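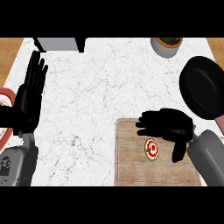 Pak-hei Peng writes that his walnut liqueur tastes like a fence post in syrup, that he followed my recipe to the letter, and that he would like his summer back. I asked a few questions. The letter he followed turned out to be a different letter. So I'm putting the whole method down again, slower, with the parts I used to leave to common sense.

## What goes in the jar

- 2 pounds green walnuts, picked before the shell hardens
- 1 liter neutral spirit at 50 percent alcohol (100 proof on American labels)
- 1 cinnamon stick
- 3 cloves, and I do mean three
- Peel of one lemon, no white pith
- 14 ounces sugar, kept out of the jar until later

Ordinary 80-proof vodka will do if that's what the store has. It makes a softer liqueur with less walnut in it. Brandy works too, and people who use brandy will tell you so at length.

## Pick and cut

Push a darning needle through a walnut. If it slides in one side and out the other, you're on time. If it stops halfway, you've missed this year, and no amount of leaning on the needle will help. In Clamville the window usually opens in the second half of June and closes while you're looking for the needle.

Rinse the nuts, dry them, and quarter them with a heavy knife. Wear gloves. The juice is clear when it runs out and turns brown on your skin by dinner, and it stays until the skin itself moves on. Lizeth Cabrera did hers bare-handed the day before a wedding and is in all the photos with her hands behind her back.

## Steep

Put the quarters, cinnamon, cloves and lemon peel in a clean glass jar with a tight lid. Pour in the spirit until everything is under. Anything that pokes out will go leathery, so top up if you have to.

Stand the jar somewhere cool and dark. It will go from pale green to something like motor oil within a few days. This alarms beginners and is correct. Turn it upside down and back whenever you walk past.

Pull the cinnamon and cloves after a week. Leave the walnuts for six weeks, eight at the outside. Pak-hei left his until October, spices included, on the theory that more is more. With walnuts, more is tannin.

## Strain and sweeten

1. Pour the jar through a coarse sieve into a big bowl. Let it drip and don't squeeze the walnuts.
2. Pour it again through a coffee filter. It's slow. Change the filter when the dripping stops, and find something else to do on a Saturday.
3. Warm 14 ounces of sugar in a cup and a half of water until it dissolves. Let the syrup cool completely.
4. Stir in half the syrup, taste, then add more by the spoonful.

Keep the spirit well away from the stove while the syrup is on. The tasting spoon is also where discipline tends to fail, so have some bread nearby.

## Bottle and wait

Use bottles with real corks or swing tops. Gallardo, the hardware place behind the bus depot, sells decent swing tops and a funnel that fits them, two facts I wish I'd learned in the same visit.

Fresh nocino is harsh. Put it away until the first cold weather at least, and keep one bottle back for the following year. A little sediment is normal. Pour gently and leave the last half inch behind.

## If it's already gone wrong

**Too bitter.** Cut it with more spirit and a little syrup, then give it another few months. Past a certain point it's a cooking ingredient, and quite a good one over vanilla ice cream.

**Too sweet.** Add spirit, a splash at a time.

**Tastes only of cloves.** See above, under three.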